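A palmilha que promete corrigir a passada
Estúdio Segers desenhou para a Kurnico um sensor de corrida que avisa o atleta a cada apoio errado. Fomos perguntar o que é um apoio errado.

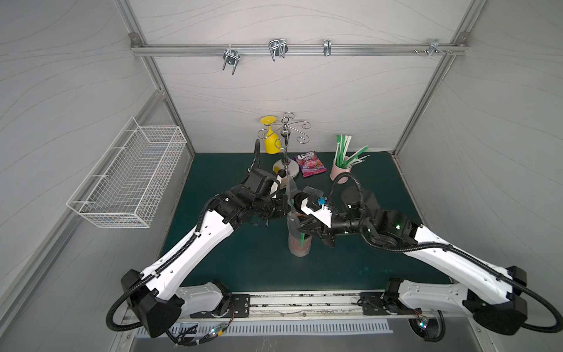 Um corredor que usou a palmilha durante 6 semanas, e que pediu para não ser identificado, conta que o aparelho vibrou tanto no primeiro treino que ele parou no meio do percurso para ver se tinha uma pedra no tênis. Depois se acostumou. Se corre melhor hoje, não sabe dizer.

A responsável pelo projeto no estúdio Segers ouve a história sem se abalar. “No começo vibra muito, sim. A pessoa passou anos apoiando o pé de um jeito e de repente tem alguém reclamando.” Pergunto quem decidiu que aquele jeito estava errado. Ela fala de um modelo de referência, montado com 3.192 registros de passada fornecidos pela Kurnico. De quantos corredores vieram esses registros? “Essa parte é com o cliente.”

A palmilha, batizada de Wandik, tem nove pontos de pressão e um módulo que se encaixa sob o arco do pé. O módulo sai para carregar, e a espuma pode ser lavada à mão. É um objeto bem resolvido, reconheço, fino o bastante para caber em tênis de prova. Ela se anima ao falar disso: “A primeira versão tinha o módulo no calcanhar e todo mundo odiou. Jogamos fora e recomeçamos em junho.”

Quando volto aos benefícios, as respostas encurtam. O material de divulgação fala em “menos lesões”, e peço o estudo. Não há estudo publicado. Há um teste interno com 100 usuários, em que a maioria disse se sentir mais segura. Observo que se sentir seguro e se machucar menos são coisas diferentes. “Concordo. Eu não teria escrito essa frase na caixa”, ela diz, e em seguida pergunta se isso vai sair na entrevista.

Há ainda a questão dos dados. O aplicativo foi feito por outra empresa, a Hodari, e guarda o histórico de treinos mesmo depois que a conta é encerrada. A designer afirma que o corredor pode pedir a exclusão por e-mail. Por que por e-mail, se tudo o mais se resolve com um toque na tela? “É uma boa pergunta para a Hodari.” Mandei a pergunta. A resposta, padronizada, agradecia o meu interesse pelo produto.

Insisto num último ponto: quem já corre sem dor precisa disso? Ela pensa um pouco. “Precisar, não. Tem gente que gosta de acompanhar os números.” Ela própria usa a palmilha duas vezes por semana, nos treinos curtos. Nos longos, tira. Diz que prefere ir ouvindo música e que a vibração atrapalha.

A Kurnico ainda não definiu o preço.

17 comentários
42 compartilhamentos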